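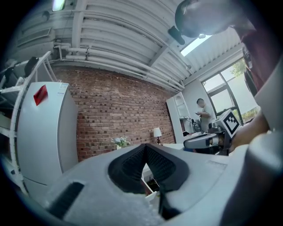
Fig. 1: View past the honeycomb finger pad of one hand-held gripper, with the second gripper and its marker tag behind.

4. What went wrong with the left hand

I was going to call this chapter "Results", but most of what I have to report is one fault and how long it took me to find it, so the results have moved to chapter 5 and are shorter than planned.

Quick reminder of the setup. We record a person doing kitchen jobs with a gripper in each hand, and the recordings are used to train the arm. Each gripper carries a square tag so the software (I used Gusis, the tracking package we had in second year) can tell where it is. My part of the project was opening and closing drawers, which sounds easy and I picked it for that reason!

By June I had 1,431 recordings. I was pretty pleased with myself. Then I trained on them and the arm did something horrible: it reached for the drawer nicely, took hold of the front, and carried on squeezing and twisting until the front panel cracked down one side. I hit the stop button, but I was slow. I'd been standing on the wrong side of the bench with the button behind me, and I come back to that at the end of the chapter.

4.1 First guesses

My first guess was the motor settings, and I lost two whole afternoons to that. I lowered the grip force on the arm and it squeezed more gently, but it still twisted. Second guess was a loose finger pad, so I took both pads off and screwed them back on. No change, and I rounded off one of the screws doing it (sorry).

What I should have done straight away was watch my own recordings. I finally sat down with 30 of them picked at random and a big mug of tea, and in 18 of them the position of the left gripper jumped sideways just as the fingers closed. The hand in the video hardly moved. The software thought it had turned nearly a quarter of the way round.

4.2 The cause

The tag mount was the problem. I'd printed the mounts myself from the Jabłońska pattern in the shared folder, and the left one had a hairline crack in the foot. When you squeezed the trigger the body flexed a tiny bit, the crack opened and the tag tipped over. Let go and it sat flat again, so every time I checked it on the bench it looked perfect! I only caught it by squeezing the trigger while shining a torch along the edge of the tag.

So the arm had learned exactly what I showed it, twist included.

4.3 The fix

I reprinted both mounts with a thicker foot and glued them as well as screwing them. The glue is Zerkex two-part, left overnight. I also wrote a small check that flags any recording where the tag turns faster than a wrist can. It threw out around half of my left-hand data, which hurt, and I had to redo a lot of drawers.

4.4 Safety

The cracked panel went in the lab accident book as a near miss. After that I changed three things. The stop button is now on a long lead and whoever runs the arm holds it. New models get their first run at low speed on a foam block, with no furniture in reach. And you can't run the arm on your own any more, which was already the rule at the Herville lab next door and should have been ours.

I still get the odd jump when a sleeve covers the tag. I haven't fixed that one, see chapter 6.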